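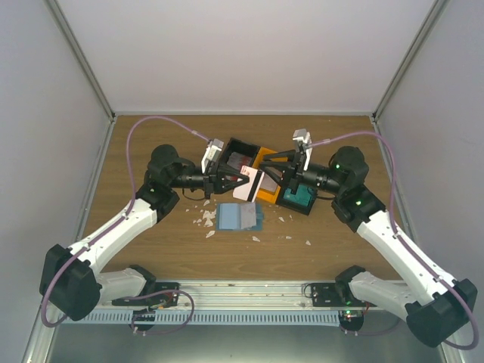

Renewing a residence permit should not take an entire spring, one reader wrote to the Landudden Residents' Office in May, asking why a second letter had come for papers already sent.

The office's permit supervisor said the question was a fair one. "We received 487 renewal requests this spring, and 312 were complete on arrival," the supervisor said. "The rest needed at least one further letter."

The most common gap is proof of address. Residents who moved from Omau to Landudden during the permit period must show both addresses, and many send only the current lease. 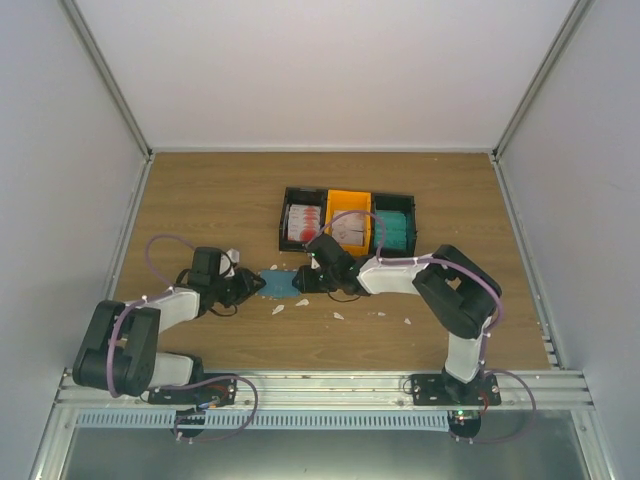 A utility bill is accepted in place of a lease, provided it shows the resident's full name – a nickname or initial will be returned. Requests may be handed in at the Aidoo Street counter until 4 p.m. or mailed to the same address.

Asked about travel while a request is pending, the supervisor urged caution. "Please ask for the travel letter before you book. We issued 79 of them this spring, and several people came to us with the ticket already paid for."

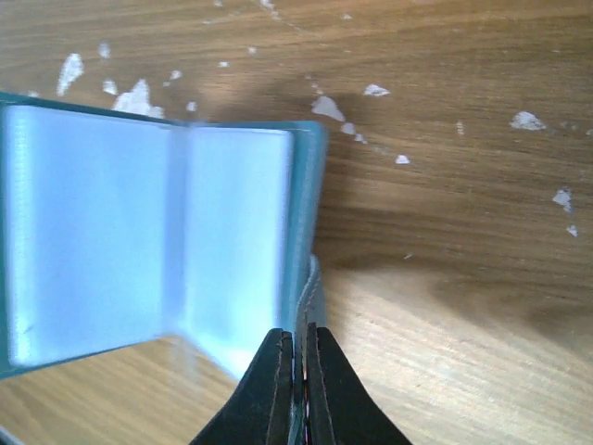
Wooden tabletop with white flecks.

Residents of Bitelska will continue to file with their own district office. The renewal fee is unchanged.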